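Posted May 2023. Open until filled.

## Part-time sorting and repair assistant, Vilia Lending Library of Things

Vilia lends household goods to people who live in the county. Members borrow sewing machines, carpet cleaners, folding tables, canning pots, ladders and hand tools, keep them for up to two weeks, and bring them back. We are hiring one person to check returns, do small repairs and keep the shelves in order.

**Hours:** 20 per week, spread over four shifts. Two of the shifts run until 8 p.m. The other two are mornings.

**Pay:** Hourly, on the county's Grade 2 scale. Paid sick time starts on the first day. There is no health plan with this position.

**Start:** As soon as the right person is free. The last assistant left in March and the backlog has grown.

**Reports to:** Gilang Pillai, lending manager

### What the work is

Most of a shift is spent at the returns counter and the bench behind it. When an item comes back, you open the case, check the contents against the card in the lid, clean what needs cleaning and plug in anything with a cord. If it works and all the parts are there, it goes back on the shelf. If not, it gets a yellow tag and a line in the repair book.

You will also:

- replace cords, plugs, fuses, belts, switches and blades
- sew or patch bags and covers
- rewrite contents cards when a part is swapped for a different one
- order supplies, up to 100 dollars a month without asking
- call members about missing parts, politely
- help at the front desk when there is a line

We don't repair gas equipment, microwaves or anything with a lithium battery that has swelled. Those go to the county drop-off.

The sewing machines take the most time. We have several older Mirov machines that members ask for by name, and they need oiling and a new needle after every loan. The carpet cleaners come next. People return them with dirty water in the tank, and you will be the one who empties it.

### What we are looking for

You should be able to:

- lift 50 pounds from floor to bench
- use a multimeter, or learn to in your first month
- write clearly enough that another person can follow your notes
- stay patient with someone who has lost the second half of a tent
- work on your own for most of a morning

You don't need a degree or a certificate. Experience in a hardware store, theater shop, bike shop, school kitchen, farm or army motor pool is all useful to us, and so is having kept your own things running for years. Spanish or Tagalog would help at the desk but isn't required.

A background check is part of county hiring. A record does not rule you out. Tell us early if you would like to talk about it.

### The building

We share the old Plastum warehouse on the east side with a seed bank and the county print shop. The workroom is on the ground floor. The restroom and the break room are up one flight, and there is a freight elevator that we are allowed to use. It gets cold in January. Parking is free in the back lot, and the Hämäläinen Street bus stops outside the front door.

### Training

For the first two weeks you work every shift alongside Gilang or one of the desk staff. After that you will have the repair book, the phone list and a set of keys. Small parts are kept in trays and tools in hard cases, and we ask that both go back at the end of a job.

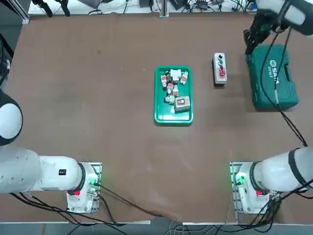
Paula asked us to add that the repair book matters more than the repair. When she started at the desk, half the tagged items had no note at all, and she spent her first month calling members to ask what had been wrong with their steam mop. Write down what you found, she says, even if all you found was crumbs.

### How to apply

Send a letter of one page or less and a list of the jobs you have had, paid or unpaid. In the letter, tell us about one thing you fixed and one thing you gave up on. You can email it, mail it or leave it at the desk in an envelope marked "Assistant." We read applications in the order they arrive.

If we would like to meet you, Gilang will call to set up a visit of one hour. Half of it is conversation. For the other half we hand you a returned item and a contents card and ask you to check it in. The visit is paid at the same hourly rate as the job.

Everyone who applies gets an answer. Please don't send photos or original certificates, as we can't return them.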